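Moving to a smaller kitchen

3 May 2018

We've been in the Gellcombe apartment since December and I have finally stopped reaching for drawers that aren't there. The old place was a house with a kitchen you could eat in. The new place is 480 square feet in total, and the kitchen gets a small share of that.

The rent is the reason we moved. We pay $468 a month less than we did, and I put most of the difference toward the car loan. It should be paid off in nine months if nothing breaks.

The hard part was deciding what to bring. I started with the pans. I had kept every one I ever bought, plus my mother's, and I cooked with the same two. The rest went to my neighbor Dirk Meijer, whose son was setting up his first place. The stand mixer was harder. I make bread maybe once a month, and I can knead by hand, so I sold it for $71 and haven't missed it much. I do miss the big oven at Thanksgiving size, but my sister has offered to host from now on.

Books were worse than pans. I won't go into that.
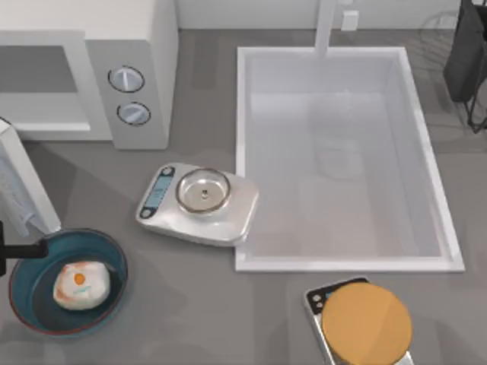
Cooking has changed a little too. I shop twice a week instead of filling the car every other Saturday's worth at once, and I throw out less. Soup gets made in smaller batches. I wash up as I go, which I never did in the house, where dirty dishes could sit at the far end of the counter until morning.

The upstairs neighbors are quiet and the bus stops on the corner. I still want a shelf over the sink. The landlord says he will think about it, and I have asked him twice.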